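Section 4: Teaching the sweep-and-tip task

By now you should have both arms talking to Trestix, and if you've come this far without a cup of tea, do have one, as this part goes better unhurried. We'll be setting up the task in which one arm works the brush, the other holds the dustpan, and the pieces end up in a bag.

1. Open the Zotska planner and load the two-arm profile. Wait until both arms are listed as ready.

2. Under Tools, assign the brush to one arm and the dustpan to the other. The planner keeps a separate tool offset for each, so do take a moment to check you haven't swapped them (we've all done it!).

3. Set the grip check to 125 milliseconds. A shorter value can make the planner believe it has hold of a handle before the fingers have properly closed.

4. In the perception panel, draw one region over the open part of the mat and one over each bag. Keep the bag regions a little generous, as soft plastic shifts about and the edges you drew this morning may not be quite right after lunch.

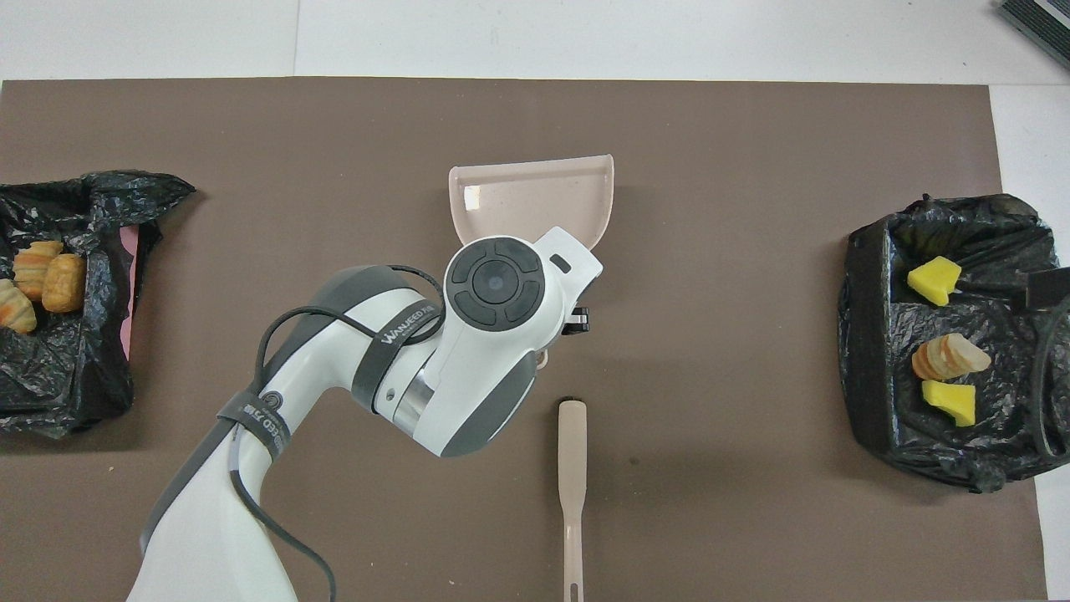
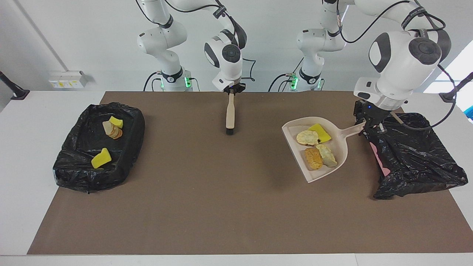 Figure 4.1. The dustpan held in a gripper over the brown mat, with black bags for the pieces.

5. Run the sweep at low speed with the planner's preview window open, and watch that the brush path stops short of the pan's lip.

6. When you're happy with the path, press Save Episode. Zotska holds up to 3,000 episodes in a project before it asks you to start another.

Note: Shiny plastic can confuse the depth view. If a bag region flickers, turn on the glare filter and redraw it.

Caution: Keep your hands off the mat while either arm is enabled, even when it seems to be resting. A paused plan can resume as soon as perception recovers.

If you see error 812, the two arms' paths overlap. Move the meeting point slightly towards the pan arm, save the profile and go back to step 5. Catalina Ledesma's notes on choosing a good meeting point are in Appendix B, and they're well worth reading before you try the tipping motion in Section 5.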